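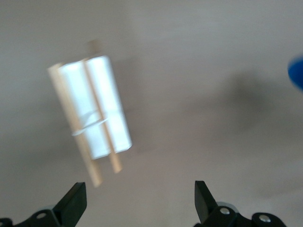
Math Resource Room – Opening Checklist with Comments
April | Posted by the Gesent Learning Center

We use cookies to remember your settings. Accept | Manage

Walk through before the first quantitative reasoning section meets. Mark each line OK, FIX or N/A.

1. Exits and aisles – OK
Both doors open fully. Aisle by the textbook shelves in Room 102 is clear.

2. Textbook shelving – FIX
Top shelf on the Doucet unit leans when loaded. Move the hardcover algebra sets to the bottom two shelves. Do not restock the top until the wall bracket is replaced.

3. Calculator charging cart – OK
Cords are intact. One slot does not charge, taped over in Room 116. Cart must be unplugged before it is rolled between rooms.

4. Compasses and dividers – FIX
Three compasses missing point covers. Pulled from the geometry kits and put in the locked drawer. Count them again at the end of each session.

5. Paper cutter – OK
Guard in place, blade latched. Staff use only.

6. Probability kits (Brurker) – OK
Lids close. Small dice and counters go back in the bags – they were all over the floor last term.

7. Projector and cables – FIX
Lorach projector cable crosses the walkway in Room 102. Needs a floor cover.

8. Extension cords – N/A
None in use.

9. First aid kit – OK
Bandages restocked. Eye wash is good through next year.

Recheck items 2, 4 and 7 before workbooks are handed out.

Contact the Learning Center | Back to top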